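Is it worth saving an old Dell tower?

jomton
Oct 5, 2022
Got the side off the old tower at last. Dell board, one memory slot in use as far as I'm concerned, power supply along the bottom, and a drive cage built by someone who disliked fingers. I want to put the cooler back with fresh paste, add memory and give it to my nephew. Mad, or merely unwise?

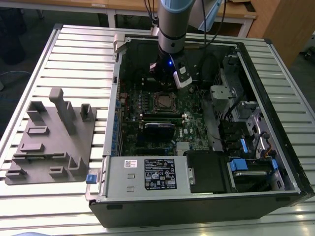

Desktop Hardware > Repairs and Upgrades

I bought it in 2014 and it has done nothing since April except hold a door open. It was good at that.

cernus_80
Unwise. By the time you've bought memory and a drive you could have had a refurbished one with a warranty. Take the disk out, recycle the rest, buy a proper doorstop.

etia
Disagree. Memory for these costs next to nothing and an SSD makes them perfectly usable for homework. I've done 3 this year and only one of them sulked. Find out what the board will take before you order, though, and push until the latches click shut by themselves. 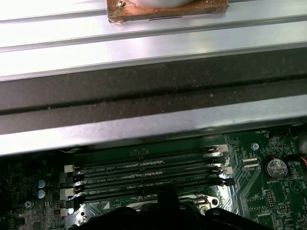
If you have to lean on it with your full weight, it's the wrong way round. Ask me how I know - or ask the 16 GB stick I keep in a drawer as a warning to the others.

cernus_80
So your success rate includes a drawer.

etia
It's a small drawer.

Çınar
Nobody has mentioned the paste. Clean the old stuff off with alcohol, put a blob in the middle the size of a pea, and don't spread it with a bank card like my brother does. Lever down before the cooler goes on.

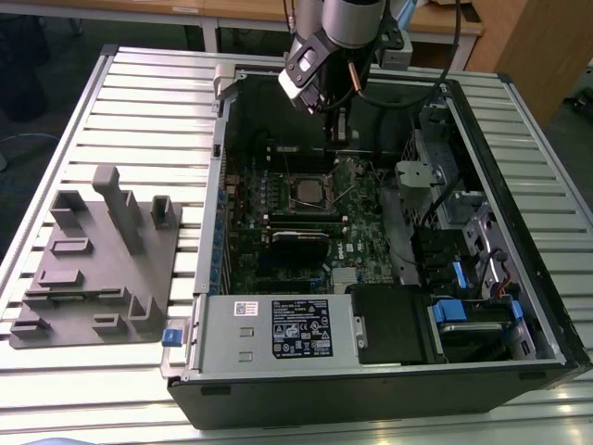

And do the cables last. If they foul the fan it'll sound like a hedge trimmer and you'll blame the paste.

cernus_80
A grain of rice, surely. A pea is far too much.

Çınar
Depends on your peas.

jomton
Right, I'm doing it. Memory ordered, door now held open by a dictionary. Does the graphics card need to come out first or can I work round it?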